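# Chapter 7: Learning Disassembly from Wrist Views

Most early work on robot disassembly assumed that the part to be removed was known in advance, that its pose could be measured, and that nothing soft lay in the way. Used desktop computers break all three assumptions. Cases differ between makers, drives sit at odd angles, and cables cross the space that the gripper needs. This chapter covers a method that drops the fixed model and learns the approach motion from human demonstrations, recorded from a camera close to the fingers.

The method is due to Costel Dumitrescu and Teguh Menon, who called it Jornotine. We use their notation from Section 7.2 onward. Readers who skipped Chapter 5 should review the definition of a grasp frame before going on.

## 7.1 The Problem of the Crowded Workspace

Let the workspace be an open tower case with its side panel off. The task is to bring the fingers to a target, such as a drive connector, without loading any cable along the path. A fixed overhead camera loses sight of the target as soon as the gripper enters the case. A wrist camera keeps a short line of sight, but part of every view is taken up by the gripper itself.
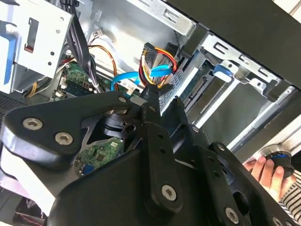 The second effect is called self-occlusion. It is constant in form for a rigid link and changes only with finger opening, so it can be masked. Occlusion by cables is harder. A cable moves when touched, and its shape after contact can't be predicted from its shape before. Jornotine makes no attempt to model the cable. It scores each short motion by how closely it matches motions that people chose in similar views.

The Zolthorpe set, used throughout this chapter, holds 2,548 demonstrations. The collection plan called for 3,000, and the remainder were dropped for missing joint data or poor time alignment. Each demonstration is cut into segments of 40 frames. A segment is the smallest unit the policy sees - shorter segments gave jerky paths, and longer ones blurred the moment of first contact.
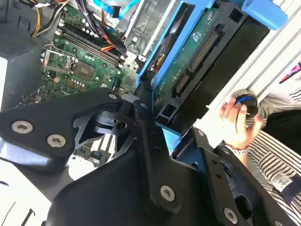 View angle matters more than the original authors expected. When the wrist is tilted steeply, flat parts such as the motherboard and the drive circuit board appear strongly foreshortened, and a policy trained on level views tends to reach short. Dumitrescu and Menon corrected this by adding the wrist angle as an input. The Sorker baseline has no such input and is compared with theirs in Section 7.4.

Two terms are needed before the formal treatment. The *clear depth* is the distance the fingertips can travel along the approach axis before meeting any object. The *Jayasinghe margin* is the smallest side gap along that same path. Both are defined for a single instant and must be computed again after every contact. Section 7.2 derives an update rule for each, starting with the rigid case.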